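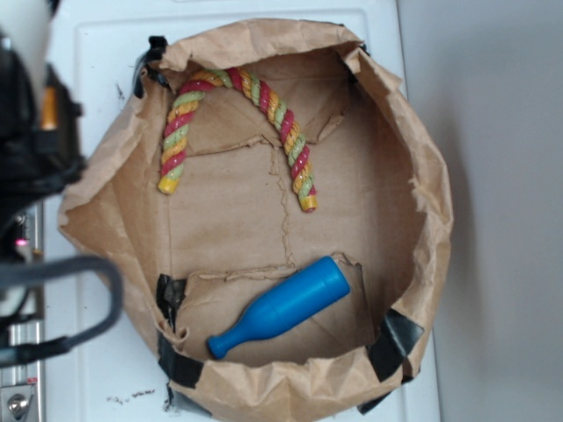
fio rápido sobre passar tudo do Android velho pro novo sem perder as conversas, pq me perguntaram isso 3 vezes desde março e eu sempre respondo pela metade. Troquei de celular ontem de manhã, terminei de noite. Os dados foram a parte fácil, o que me pegou foi o app autenticador. Ele é tipo a corda trançada ali no saco de papel, vermelho, amarelo e verde enrolados um no outro: conta, número e código de login, puxa um e vem o resto.

Então: ordem importa. Vou botar na ordem que eu fiz na segunda tentativa, a primeira foi um desastre

Antes de qualquer coisa - NÃO formata o aparelho velho. Deixa ele ligado, na tomada, com o chip dentro, até o novo estar abrindo tudo. Eu formatei cedo uma vez, em outra troca, e fiquei 11 dias sem entrar no email do trabalho

Passo um, autenticador. Abre no velho, procura "transferir contas" ou "exportar", ele gera um QR. Lê com o novo. Se tiver muita conta ele faz mais de um QR, presta atenção nisso, eu li só o primeiro e achei que tinha acabado

Alguns autenticadores não exportam nada. Aí é entrar em cada site, desligar a verificação em duas etapas e ligar de novo no aparelho novo. Chato demais. Faz com café

Códigos de reserva: imprime ou anota. Print na galeria do mesmo celular não conta, gente

Passo dois, mensagens. Backup dentro do próprio app, não é o backup do sistema!! São coisas diferentes. Vai em configurações, conversas, backup, e olha a data do último. O meu tava parado fazia 2 meses pq a nuvem lotou e o aviso ficou perdido no meio das notificaçoes

Se a nuvem lotou: vídeo. É sempre vídeo. Apaguei uns de grupo que nem lembrava e o backup passou

Dá pra transferir direto de um aparelho pro outro sem nuvem, os dois perto, no mesmo wifi. Foi o que usei no fim. Travou numa porcentagem lá e ficou, eu larguei na mesa e fui almoçar, quando voltei tinha ido

A Gemma Barbieri perguntou se precisa ser a mesma conta do Google nos dois. Pro backup na nuvem sim, a mesma conta E o mesmo número. Pra transferência direta só o número

Passo três, fotos. Cabo. Sei que tem jeito sem cabo, eu prefiro cabo. Usei um da Esska que tava na gaveta e o computador só carregava o celular, não mostrava pasta nenhuma. Tem cabo que só carrega. Troquei por outro e apareceu na hora

E quando conecta, tem que puxar a notificação do USB e escolher "transferência de arquivos". Vem em "só carregar" por padrão no meu

Copiei em blocos de 200 fotos. Pasta inteira de uma vez dava erro no meio e eu nao sabia o que tinha ido e o que não

App de banco: esse não migra, esquece. Instala do zero, autoriza o aparelho novo, no meu caso pediu selfie e caixa eletrônico. Deixa pra um horário em que a agência tá aberta

Adendo - a Glenys Trevor lembrou bem: o relógio. Tem que desparear do velho antes de parear no novo, e em alguns modelos isso apaga o que tá no relógio. Sincroniza primeiro

Tbm esqueci: despertadores. Não vieram. Acordei hoje com o do celular velho tocando na sala, ainda bem que não tinha desligado

Ainda falta o Lewis, que é o tablet (sim ele tem nome), esse tá numa versão tão antiga que o app de transferência nem instala. Se alguém já passou por isso me fala, vou tentar pelo cartão de memória hoje à noite e conto aqui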